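The Mug That Kept Passing

By Iona Purves

The first time I heard about the mug problem I was eating a very bad sandwich in the break room at Brokbridge, and Agnes Swanson sat down across from me and said, "We've been grading it wrong since April." She didn't say hello. She had the look of a person who's just found out the smoke alarm never had a battery in it.

I'd gone up there to write something cheerful about kitchen robots. Brokbridge makes the software that tells an arm how to pick things up, and its big project, Plokard, is meant to put a cup under a coffee machine, press the button, and bring you the result without scalding anybody. Almost all of the learning happens in simulation, in a pretend kitchen with a marble counter and a fat gray machine, where an arm can drop 200 mugs before lunch and the only cost is electricity. I love this stuff! I could watch a simulated arm fumble around for hours (and on this trip I pretty much did).

What Agnes had found was a fault in the part of the system that says yes or no. Every try gets a verdict. Mug picked up, yes. Mug moved, yes. Mug let go of, yes. The training run takes those yeses and builds on them, so if the judge is sloppy the student gets sloppy too, very quickly and with total confidence.

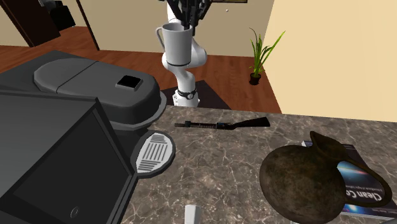
And the judge was sloppy. Agnes took me back to her desk and pulled up the rule, and even I could follow it. The check looked at how high the mug was and whether the fingers were touching it. High enough plus touching equaled a good grasp. At the end of a try, low enough plus somewhere on the counter equaled a good placement. There was no line anywhere asking which way up the thing was, or whether a finger was still stuck inside it.

"So you could put it down on its side," I said.

"You could put it down on its side with your hand in it," she said, "and get full marks."

I laughed. She didn't, and once she'd explained the next part I stopped too. Plokard was due to go onto a real arm at the Foley site, with real coffee and people standing next to it. An arm that thinks a finger down the inside of a mug is a fine way to finish is an arm that may drag the mug along with it when it pulls back. In simulation you get a mug skating over some very pretty stone. At Foley you get hot liquid heading for somebody's wrist.

The way it came to light was pure luck, I think. Chi-keung Fang had been asked to pick out some nice clips for a visitor presentation, and he'd started at the top of the list of highest-scoring runs, which is what anybody would do. He watched three and went to get Agnes. Then the two of them sat there with the lights off until late in the evening, going through more of them, getting quieter and quieter.

I asked Chi-keung what he'd thought he was looking at. "I figured I had the wrong folder," he told me. "I thought these were the failures."

He offered to let me try sorting some myself, pass or fail, by eye. It's harder than you'd guess! With the arm going slowly you can be sure everything's fine, and then the view changes and you see what the fingers are up to. I got into an argument with him over one of them. I was wrong, and I'd like it noted that I took it well.
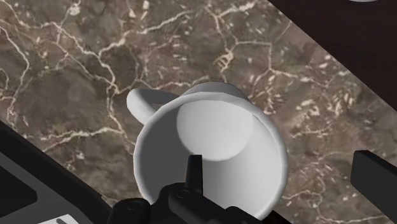

By then the team had stopped the Foley transfer, and that can't have been a fun phone call. Flora Leckie made it. She runs safety for the whole project and had signed off on the old test plan herself, which she brought up before I could ask. Her signature was on a page listing 4000 passed tries, and she'd read the number and never asked to see a single one of them play.

"I read it like a bank balance," she said. "Big number, good, next page."

Her new plan has 4 checks where the old one had two. The mug's tilt gets measured once it's on the counter. The fingers have to be completely clear of the rim before a try can end. The arm has to back away, wait, and confirm that the mug hasn't moved. And a person has to watch a batch of runs from every training session, picked at random, with the score hidden until they've written down their own verdict. That last one is the one people grumble about. Isla Galbraith, who drew the first shift, described it to me as "like being a lifeguard at a pool for cups."

They rescored the old runs while I was there. I'm not allowed to print how many survived, but I saw Agnes's face when the number came up and she went out for a walk around the parking lot. When she came back she had already decided to throw out the trained model and start over from an earlier one. Chi-keung wanted to patch it. They went back and forth over that for a good long while, pretty politely, and Agnes won mostly by being more tired of it.

I should say that a second team, over in Sodley, uses the same scoring code for stacking bowls. Flora had sent them a note before I left. They'd written back asking whether a bowl counts as stacked if it's upside down, and she was typing her answer when my cab came.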